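Handout 2: Perception from the wrist camera
Course notes by Yupin Paisan

In the first handout we moved the simulated arm with joint commands only. Now we close the loop with the wrist camera. All work is done in the Pretis simulator, with the planner from the Datau package.

2.1 What the policy receives

At each step the policy gets one wrist view and the opening of the gripper. It does not get the wall positions. Please look at how much of the view can be a near surface with strong texture. The dark veins in the marble give many corner features, and so do the small tiles. The wood gives very few.
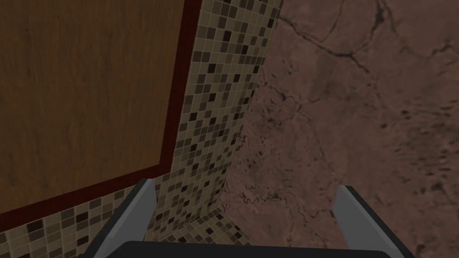

2.2 Masking the fingers

The fingers move with the camera, so their pixels must not be used for estimating motion. Load the mask before you start the tracker. A fixed mask is correct only for one opening of the gripper, therefore the file holds 47 masks and the loader selects the nearest one.

Set max_features to 2,000. In my own run in June the tracker kept 1,855 after masking, and this was enough. If you have much fewer, check that the mask is not upside down.

2.3 Repeated texture

Square tiles look alike, and a matcher can easily jump by one tile. The pose then has an error of one tile width, but the residual stays small. 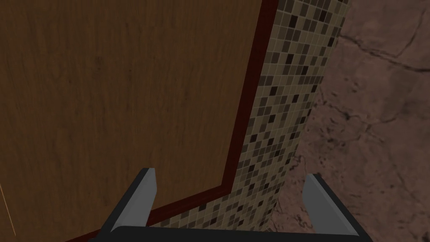

For this reason we test each match also in the opposite direction and keep it only when both agree. The order of light and dark squares helps, if the patch covers several tiles. Begin with the larger patch size and reduce it later if the loop is too slow.

Exercise: run the tracker with the mask and without it, and plot both camera paths in the same figure.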